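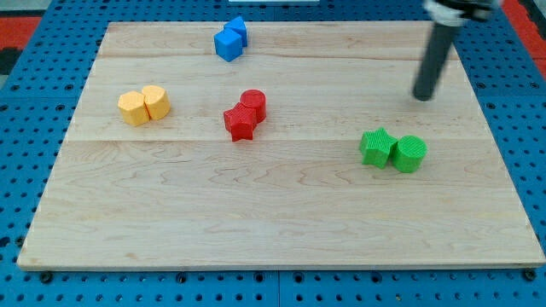 Maple board on blue pegboard.

From: Rhodri Humphreys
To: Members' list, Dirnero Woodworking Association
Date: 2019-12-19
Subject: Re: Storage of members' timber over the winter closure

Dear members,

Thank you to those who replied to the notice on timber storage. One reply is quoted below, as it raises a point put to the office by several others.

> The notice says that all boards must be labelled before the closure,
> but does not say what will happen to those that are not. I have four
> lengths of ash on the upper rack and cannot reach Dirnero before
> January. Will they be moved? I would also like to know whether the
> new rack charge applies to offcuts.

Unlabelled timber will be moved to the lower store at Plavance House and kept there for 60 days. It will not be sold or cut during that time. Members who cannot attend may write to the office with the species and length of each piece, and a label will be attached on their behalf.

The rack charge applies to boards longer than 300 mm. Shorter pieces may be kept in members' own boxes without charge, provided that the lids close.

Members have also asked why the charge was brought in. The heating and drying of the store cost the Association 1,625 pounds in the past year, and this sum was met wholly from the general fund. The charge is intended to recover part of it. The full account may be read at the office on request.

The store will reopen in January, once the new door has been fitted by Trundo. Members are asked not to leave timber in the passage before then, as it must be kept clear as a fire exit.

Yours faithfully,

Rhodri Humphreys
Secretary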